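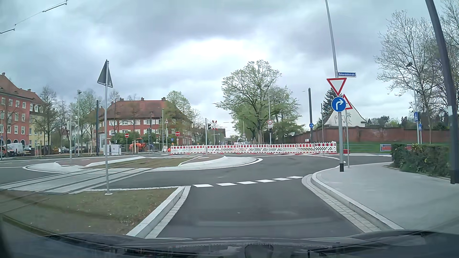 环岛入口的六块白色让行标线。正前方的路段已用红白围挡封闭。

环岛中间的那条轨道

Jullent环岛北侧的路封了，有轨电车照常穿过环岛。住在附近的人花了一阵子才习惯这件事：要绕行的是汽车，电车的线路没有变。

这个环岛的中心岛是椭圆形的，很大，轨道从岛中间穿过去，轨道之间长着草。开车的人进环岛要让两次，第一次在入口，让环岛里的车；第二次在轨道前，让电车。入口处有让行线，轨道旁有信号灯和红白两色的叉形标志。两次让行隔得不远，第一次来的人往往只记得前一次。

Declan Inskip在驾校教了17年车，每个学员考试前都要被他带来这里转几圈。他的教法很简单：进环岛之前先看左边，再看轨道，车没有完全离开轨道之前不要停。“学员最怕的是后面有人按喇叭。”他说，“我告诉他们，按就让他按。”

施工开始以后，他把练习路线改了。原来可以直行的那个出口不能走，学员只能从别的出口出去，再从Calitz街绕回来。绕一圈多花4分钟，一节课下来要少练一两个项目。他倒不太在意，说认路障、认禁行标志也是该学的内容，考试时真遇到封路，不能愣在环岛里。

封路是为了换地下的水管。负责现场的工程师Sunita Nguyen-Tran说，需要更换的管道长170米，有一段离轨道很近，那一段只能在夜里电车停运以后挖，天亮前回填。白天工人做的是离轨道远的部分。按计划，路面在12月以前恢复，人行道会再晚一些。

围挡的位置调整过一次。最初放得靠后，有司机看到前面还有一截空路，就开进去，到了跟前再倒出来。后来往前挪，情况好了很多。

过了环岛，往老城方向走，路是另一种样子。 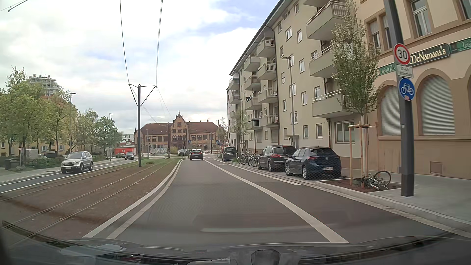 轨道带近处是裸露的泥土，远处是绿草，电车线网的立柱立在中间。机动车道在轨道带的两侧，右边另有一条自行车道，中间用一条粗实线隔开。沿街的树正是叶子嫩绿的时候，树后是黄色的住宅楼。街的尽头是一座长长的石砌老建筑，颜色介于棕黄和淡红之间。

Saimi Juntunen在这条街上住了大半辈子，今年82岁。她记得轨道带以前铺的是石块，电车经过时窗玻璃会响，改成草地以后安静了。不过她对草地也有意见，夏天一旱就发黄，靠近路口的地方总是长不好。她给市政部门写过两封信，收到一封回信，信里说会补种，没有说什么时候。

负责绿化养护的Birger Ekström承认，轨道里的草不好养。土层薄，底下是排水层，存不住水，两边的路沿又吸热。他们试过几种草籽，现在用的一种叫Bogdan，耐旱，长得慢，割草的次数也能少一些。割草要避开班次，通常清早做完。裸土的地方要等土层补过再播，早播了也扎不住根。

骑自行车的人意见不同。Lionel Naylor每天从Wurnmont骑车来上班，他觉得最难走的是环岛周围。轮子和钢轨夹角太小就容易滑进轨槽，他刚搬来那年摔过一次，手腕肿了好几天。现在他过轨道时尽量垂直着过，下雨天干脆下来推。他希望这次重铺路面时，能把自行车过轨道的角度重新画一画。

Nguyen-Tran说，这一项不在水管工程的范围里，但路面标线反正要重画，意见已经转给负责标线的部门。绕行路线图贴在Calitz街的公交站，环岛周围的商店照常营业，送货的车请走南侧入口。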